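Notizen aus meiner Küche
25. September 2023
Kategorie: Haushalt, Alltag

Der Kühlschrank und ich

Seit vier Jahren wohne ich jetzt in Deutschland, und mein Kühlschrank ist immer noch der Ort, wo am wenigsten Ordnung herrscht. Die Bücher stehen nach Sprache sortiert, die Schuhe haben ein eigenes Regal, aber im Kühlschrank liegt alles so, wie es aus der Einkaufstasche kommt. Im Juni habe ich mir vorgenommen, das zu ändern. Nun ist September, und am Wochenende habe ich endlich angefangen.

Der Anlass war ein Glas, das ich nicht mehr gefunden habe. Ich hatte es im Laden in Ziltley gekauft (das ist der kleine asiatische Laden hinter dem Bahnhof, der eigentlich anders heißt, aber alle sagen Ziltley, weil das alte Schild noch hängt). Zu Hause habe ich es hineingestellt, und dann war es weg. Also musste ich einmal richtig hineinschauen.
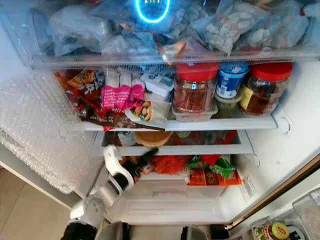
Oben die Beutel, darunter Gläser und Knabbersachen.

Mit der oberen Schublade habe ich die größte Mühe. Wenn man kleine Teigtaschen gern isst, kauft man immer eine Packung mehr, als Platz da ist, und Gefrorenes in weichen Beuteln lässt sich schlecht stapeln. Ich habe im Internet gelesen, man soll die Beutel flach drücken und senkrecht stellen, wie Akten in einem Ordner. Das will ich probieren, sobald die Menge etwas kleiner geworden ist. Bis dahin gibt es bei mir öfter Teigtaschen zum Abendessen, worüber ich nicht traurig bin.

Auf dem Brett darunter stehen die Gläser mit den roten Deckeln. Sie sind mir wichtig, denn ein Löffel daraus macht auch aus einfachem Reis ein richtiges Essen. Ich möchte, dass sie rechts bleiben, wo ich sie ohne Suchen greifen kann. Links sind die Snacks. Eine Freundin hat mich gefragt, warum ich Snacks kühle. Eine gute Antwort habe ich nicht. In der Wohnung meiner Eltern war es im Sommer sehr warm, und dort lag alles im Kühlschrank, was süß war oder kleben konnte. Diese Gewohnheit ist mit mir umgezogen.

Für die neue Ordnung habe ich mir 20 Euro erlaubt. Ich habe bei Wellwood zwei schmale Körbe bestellt, die noch nicht angekommen sind, und eine Rolle Etiketten. Die Dosen von Garrido, die in vielen Foren gelobt werden, waren mir zu teuer. Man kann ja auch behalten, was man schon besitzt: Bei mir haben sich über die Zeit viele Behälter und Deckel gesammelt. Die Deckel und die Behälter passen leider nicht immer zusammen. Ich lege sie jetzt paarweise auf den Tisch, und was allein bleibt, kommt weg.

Auch die Tür muss noch an die Reihe kommen. Oben liegt dort ein Haufen durchsichtiger Tüten, weiter unten steht eine runde weiße Dose neben einer gelben Schachtel mit roter chinesischer Schrift. Vielleicht tausche ich die Tüten gegen etwas, was man täglich braucht.

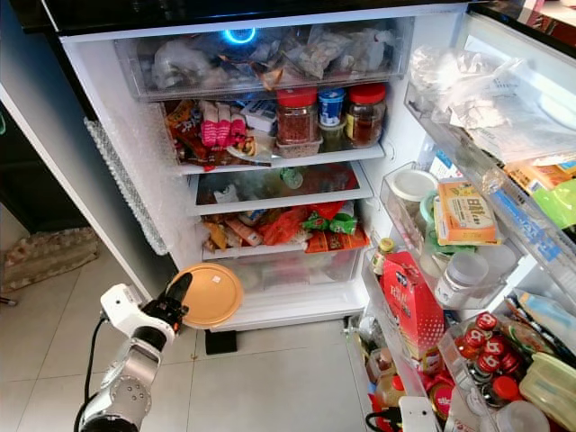
Was ich als Nächstes mache

Zuerst kommt das Fach ganz unten. Es ist fast leer, und das ist schade, während es weiter oben so eng ist. Dort soll das Gemüse hinein, das ich bisher nur für den gleichen Tag gekauft habe. Danach nehme ich mir das volle Brett darüber vor und lese bei jeder Packung das Datum. Wer einen guten Rat für weiche Beutel hat, darf mir gern einen Kommentar schreiben. Das verschwundene Glas suche ich übrigens noch.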